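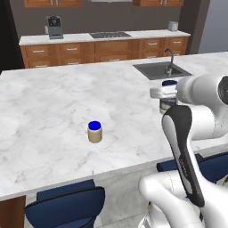
*Two jars, one marble countertop.*

# About Jarport

Jarport is a very small comics press. We publish short-run books by cartoonists who mostly have other jobs, we sell them through the mail and at a handful of shows, and once a year we put out an anthology called *Kassa* that has never come out in the month we said it would.

The name has been asked about enough that we may as well deal with it. Our first book was a minicomic called *Jarport*, by Adeel Kiani, about a harbor town where every ship carries a single jar and the customs officer isn't allowed to open any of them. It was 10 pages long. People wrote checks to "Jarport" because that was the only word on the cover, the bank asked what Jarport was, and Adeel said it was a company. So then it had to be one.

## What we publish

Mostly fiction, mostly in one or two colors, mostly about people who are bad at leaving parties. We didn't set out to have a theme. Kausar Durrani pointed it out after reading the whole backlist on a train, and now we can't stop seeing it.

Some of the books we get asked about most:

- **Drornimero**, by Hina Yousafzai. A retired cartographer moves into an apartment building with more floors than it has from the outside. Eight issues so far, each a little thicker than the last. Hina says she knows how it ends and will not be taking questions.
- **Jurora**, by Sarla Bhatt. A wordless book about a night bus, printed in a blue that took us 2 printers and one fairly tense phone call to get right. Currently out of stock, reprint coming in January.
- **Kassa**, the anthology. Named for the cash desk in a shop, where Tharushi Wickramasinghe thought all short comics should be sold, next to the gum. The last one ran to 88 pages and is too big to go next to the gum.

We also do prints, a sticker sheet when we remember, and an annual letter that is supposed to be a catalog and usually ends up being about paper.

## Who we are

**Tharushi Wickramasinghe** edits the books and runs the press day to day. She used to letter other people's comics for a living and still can't read a menu without moving the type around in her head. If you've had a note from us about a balloon tail, it was hers.

**Adeel Kiani** handles printing and production. He has drawn exactly one comic since the harbor one and has shown it to no one in the office, although we all know which drawer it's in.

**Kausar Durrani** does the mail, the website and the money, in the order she prefers them. She packs every order flat between two boards and takes bent corners personally. Please tell her if yours arrived bent. She'd rather know, and she will replace it, and then she will be quiet for the rest of the afternoon.

Hina and Sarla aren't on staff, but they have keys, and Sarla has a chair.

## How we pay people

Cartoonists get an advance when we agree on a book, copies when it's printed, and a share of every sale once the printing bill is covered. They keep the rights to their work, including the film rights, which have so far been the subject of one very polite email. Anthology contributors are paid a flat page rate on acceptance. It isn't a large rate. It does arrive.

## Submissions

We read submissions twice a year, in March and again in September. Send us a PDF of a finished short comic, or the first chapter of a long one, plus a few lines about where it's headed. Scripts without drawings we can't do anything with — we don't match writers with artists, having tried it once.

We answer everyone. It can take a while, and if you haven't heard back after two months you're welcome to nudge us. No superheroes, please, unless they're having trouble leaving a party.

## Shops and libraries

We sell direct to stores at the usual trade discount, no minimum order, and we'll take back unsold anthologies in decent shape. Libraries can order through the same form. Several have asked for hardcovers, and Adeel is looking into it, a sentence we have now had on this page for over two years.

## Shows

We try to have a table at one spring show and one fall show. Look for the orange tablecloth. Kausar will have change, Tharushi will have opinions, and issue one of *Drornimero* will probably have sold out by lunch, so come early or ask us to hold one under the table.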